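Search this site
Search
Go

The Great Office Sort-Out - Gallery

Tue 19 April

Hello again! If you've been following along you'll know we moved into the Hallow building last August, and that the move was done in a hurry, with everything shoved into whatever was closest. We finally set aside 2 whole days to put it right, and I said I'd post the before and after on here so the folks at the Brovelness branch could have a laugh and maybe pick up an idea or two. Well, I only got one picture up so far, so for now it's mostly captions and me talking. The rest will follow when Dae-han sends me his (he had the good ones, of course).

1. The binders

We started with these because they were bugging me the most. I counted 60 of them before we began, which sounds like a lot until you find out that 18 had nothing inside but an old divider set and one sad plastic sleeve. Those went straight into the give-away box by the elevator and were gone by lunch. The rest got sorted by client, then by year, and anything for Tarna went together on one shelf for the first time since I've worked here. I did the labels by hand. Glória Rocha offered to print them and she was right, they would have looked nicer, but I was on a roll and didn't want to stop and fight with the template.

2. The break corner

Mugs! So many mugs. We let everyone keep two and the others went home with people or into the donation bag. Whoever owns the tall green one with the chip in the handle, it's on top of the microwave and I'd love for you to come get it. The tea is all in one drawer now, including the fancy Seol barley tea that somebody had tucked behind the paper plates. I see you. It's at the front now, and it's for sharing.

3. Cables

I don't want to talk about the cables. Dae-han Kong took them on by himself with a roll of masking tape and a marker, and he has my undying respect. Every one of them is coiled and tagged now, and they live in the gray tub under the printer table. If you take one, please put the tape back on it when you bring it back - he will know.

4. Cabinets

Our low wooden cabinets turned out to be my favorite part of the whole thing. I had been treating them as a place to stand stuff on top of, and there's a ton of room inside once you open them up and quit piling. Blue binders are staying in there, everything else that was in the bottom is out. We tried them upright first, then flat, and for the shorter shelves flat is so much easier to grab from.
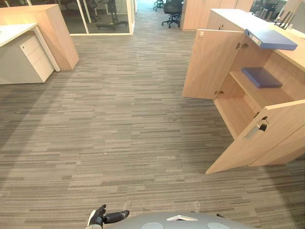
Keys were the other headache. Each cabinet has its own and for months they'd been drifting around in desk drawers with no tags on them, so Glória sat down on the carpet and tried every single key in every single lock, which took her most of an afternoon and a whole bag of pretzels. They're matched up now and the spares are in an envelope in my top drawer. Please lock up at night if you've got client papers in yours, and hang on to the key!

5. Desktops

I'm not the desk police, I promise. All I asked was that people clear off whatever didn't belong to them, and we filled a whole cart with stray staplers, old calendars and a really nice pair of scissors that I'm keeping unless somebody speaks up. Pen cups and organizers can stay wherever you like them. I moved mine closer to the window and I've been in a better mood ever since.

What's left

The supply closet, mainly. I opened the door, looked at it for around 10 seconds and closed it again, so that's going to be its own weekend and its own gallery page. I'll bring donuts if anybody wants to join me. I'd also like to swap out the wobbly shelf by the copier before it comes down on somebody's foot, so if you have a spare one at home - or know somebody who's handy with a drill - leave me a comment or just stop by my desk.

10 comments
18 shares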